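Stendville cold sandwich

The Stendville cold sandwich is a layered sandwich sold in and around the town of Stendville, usually made with cheese and tomato on a round bun. It is often called a traditional local dish, although the evidence for any long tradition is thin.

Origin claims

The most repeated account holds that the sandwich was first served at the Plarnska lunch counter to mill workers who had only 11 minutes to eat. No menu, receipt or newspaper notice supports this. The story seems to come from a leaflet printed by the Polishchuk bakery, which had buns to sell. A rival claim from the nearby village of Kelia rests on a single undated recipe card, and the card does not mention tomato at all. 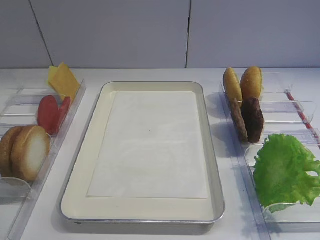

Local guidebooks tend to merge the two accounts, with Kelia supplying the recipe and Stendville the customers. This is tidy but has no better support than either story alone.

Ingredients and assembly

Supporters of a strict version insist that the cheese must touch the bottom half of the bun, supposedly to keep tomato juice out of the bread. Sliced cheese does slow the juice down, but so does butter, and a sandwich eaten promptly hardly needs either. Claims that the order of the layers changes the flavor have not been properly tested. A tasting held in November, with 80 participants, is sometimes cited as proof, but the tasters were told beforehand which version was "correct."

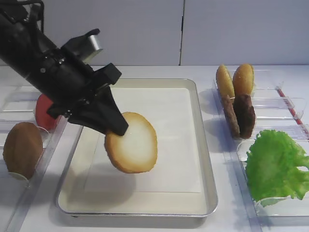
Toasting is another point of dispute. The Polishchuk leaflet calls for an untoasted bun, while most shops will toast one on request.

Popularity

A town brochure dated January 2020 stated that 316 of the sandwiches were sold on a typical market day. The brochure gave no source, and it did not say whether other cheese sandwiches were included in the total.

See also: Cheese sandwich; Tomato sandwich; Regional food legends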